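Dish rack as cable and sheet organizer — spacing question
Workshop Storage > Benches and Racks
425 views, 7 replies

hoksanen
Posted 2023-09-14
I have a wire dish rack on my bench and want to use it for upright storage of thin stock: acrylic offcuts, perforated board, cutting mats, a couple of aluminum panels. The slots are too wide for 3 mm acrylic. Two sheets lean against each other in the same slot and the faces get scratched. Has anyone closed up the spacing without welding? I would prefer something that comes off again.

pennington_m
Split aquarium tubing over the rods. Slit it lengthwise with a fresh blade, press it on, done. It adds the wall thickness twice per slot and gives you a soft contact face. Use silicone, as PVC tubing goes sticky against acrylic if it sits long enough. I did a Hutchins rack this way in July and have not touched it since.

Sobia_M
Tubing works, but check the coating first. On cheap racks the finish chips at the weld between rod and rail, and covering the rod traps moisture there. Mine rusted under the sleeve. A rack that used to live next to a sink should be dried for a day before you sleeve anything.

hoksanen
It never lived next to a sink. Bought for the bench.

b_rosenthal
I would not use a dish rack for this at all. The rods are sized for plates, which have a curved edge and find their own seat. Flat sheet has no seat. It rests on the bottom rail at one or two points and tips to whatever angle the slot allows. A file sorter or a slotted plywood base holds the sheet along its full edge. Eltov sells a sorter that fits a 400 mm shelf.

pennington_m
A file sorter is fine for paper. Put an aluminum panel in one and it walks backwards across the bench. The rack has a wider base.

hoksanen
For reference, the current layout. Dark cloth over the bench top, everything along the back within reach.

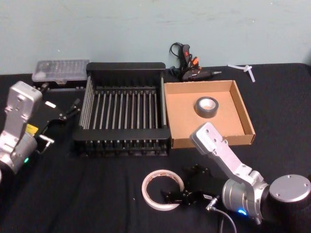 Spacing between rods is uniform along the length, so whatever I do to one slot I can do to all of them. I don't want to move the rack off center, as the stock is what I reach for most. The top rail is a flat bar, and I was thinking of clipping dividers to that and letting them hang down between the rods. The parts box on the left stays. The cardboard tray to the right of the rack is for tape and can be swapped for something narrower if the dividers need clearance on that end.

Sobia_M
Flat top rail helps. A clip made from 2 mm polypropylene, folded over the bar, will grip without adhesive. Score the fold line on the outside of the bend and warm it slightly. Leave the lower end of the divider free or it will bow when the sheet goes in.

b_rosenthal
The divider needs to be located at the bottom as well. Clipped at the top only, it swings, and you are back to two sheets touching. Cut a notch in the lower edge that drops over the bottom rail.

Sobia_M
Notch is acceptable if it is loose by a millimeter or so. A tight notch plus a tight clip means the divider takes the load of the sheet, and polypropylene creeps.

greenberg.b
Separate point on the bench itself. I would get the glue gun out of the back corner. Mine lay on its side for years and it drips from the nozzle while cooling. Glue on fabric does not come off, it takes the nap with it. A scrap of ceramic tile under the nozzle is enough, or one of the Pisis stands if you want it upright. Keep acrylic well away from it either way.

pennington_m
Agree on the tile. Disagree on the stand, the ones I have used tip over when the cord is pulled. Route the cord behind something heavy first.

greenberg.b
Cord clip on the wall. Adhesive hook, two of them, loop the slack between.

hoksanen
Tile noted. I will try the polypropylene clips with a loose notch on four slots and leave the others bare for the thicker panels. If the dividers creep I will go to silicone tubing.

b_rosenthal
Measure the slot width at both ends before you cut. Mine varied by nearly a millimeter end to end.

hoksanen
Measured in the middle only. Will redo.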